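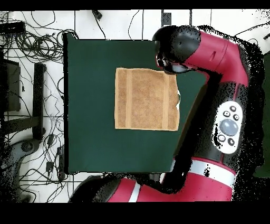 The dish machine at Podcombe died during the second seating, with every plate we owned either on a table or waiting to be washed. It gave one long sigh, the rinse light blinked, and then it went quiet in the way a machine does when it has stopped caring what you think.

I've worked in kitchens long enough to have opinions about dish machines, and I'd had no complaints about this one. It was a Vitutier, the pass-through kind with the hood you pull down, and it was already old when Tatiana Koubek bought the place. She'd inherited it along with the lease, a drawer full of keys that fit nothing, and a calendar from a fish supplier that had gone out of business. The machine was the only one of the four that did any work.

So we washed by hand. We have 55 seats. If you want to know what that does to a crew, put your best line cook on the three-compartment sink at nine at night and watch him remember that his cousin offered him a job in flooring. Boyang Lü took the pots because he is a better person than I am. I polished glasses and sent out desserts on side plates, which one table complimented as a bold choice.

The next morning I called Šimko, the service company on the sticker. The sticker had two phone numbers. The first belonged to a very patient woman who does not repair dish machines and has, I gathered, explained this before. The second got me Marek Jelínek, who asked me for the serial number, which is on a plate behind the machine, at floor level, facing the wall. I read it to him lying on my side with a flashlight in my teeth. He then told me he didn't need it for a model that old.

He came at two, took off the lower panel and said "ah" several times. If you've ever had a mechanic say "ah" to you, you know each one runs to about the price of a dinner. The rinse booster had gone. The wash pump was going. There was also a gasket, and there is always a gasket. Parts and labor came to $2,081, assuming the pump didn't take anything down with it, and Marek's face suggested that it was a sociable sort of pump.

Tatiana and I sat down in the dining room with the number between us. A replacement from Gamis, which is the brand everybody on our block seems to have, was going to be a good deal more than that, plus the electrician, plus somebody to haul away the old one. The sensible rule, which I've repeated to other people with great confidence, is that once a repair gets past half the price of a new unit you buy the new unit. It's a fine rule when the money is someone else's.

There was a third option, naturally, and it was Radoslava Mikuš. Radoslava sells used kitchen equipment out of a warehouse by the rail yard. You don't visit her so much as get lost in there. I went in to look at one undercounter dish machine and spent most of an hour admiring a dough sheeter the size of a canoe. We do not make anything that needs a dough sheeter. I still think about it.

She had a Gamis hood machine, four years old, out of a school cafeteria that had switched to a conveyor. She wanted $2,737. I said that seemed like a lot for something with peas in the strainer. She said the peas were included.

What I learned, by asking everyone and annoying most of them, is that the price on the tag is the start of a conversation you'll be having for years. Does the final rinse get hot enough on its own, or does it need a booster? Is it single phase or three phase, and which one does your building have? (I'd worked in that building for six years and had to go ask.) Which side do the dirties come in on? The school's machine was set up right to left and ours runs left to right, so the tables would have to be swapped around, and the sprayer moved, and the shelf over the sprayer moved, and the radio on the shelf moved, and that last one nearly ended the project.

Then there's the water. We have hard water here. Our old machine had so much scale in it that Marek chipped off a piece and handed it to me, the way a dentist might. He asked when we'd last delimed it. I looked at Tatiana, who was looking at the ceiling. He said once a week would be good and once a month would be better than whatever this was.

We bought the Gamis. Marek put it in over a day and a half in December, which is a terrible month to be short a dish machine, and charged us $394 for the install because he felt bad about the sticker. The electrician charged what electricians charge and did not feel bad about anything.

It's louder than the old one. The hood is lighter, so for the first week everyone flung it up like they were starting a lawnmower. The racks come out hot enough that the plates dry in the time it takes to walk them over to the shelf, and the glasses have lost that cloudy look I'd been telling guests was the glass. Vendula Urban, who closes most nights, has taped a deliming chart to the wall beside it with boxes to initial. I've initialed two of them. She has initialed the rest and has started using a red pen.

A few people have asked whether I'd go used again. I would, from someone whose warehouse I can go back and stand in. Run it before you pay, all the way through, with water and power hooked up, and put your hand on the rinse arms when it's off to see that they spin freely. Take the strainers out and look underneath. Measure your doorway, and then measure the hallway that leads to your doorway, which in our case is narrower and has a fire extinguisher in it.

The old Vitutier went out the back on a dolly. Radoslava gave us a little for it as scrap and parts, and when I went over to drop off the racks she'd already pulled the hood springs. The dough sheeter was still there. I asked what she wanted for it, just to know.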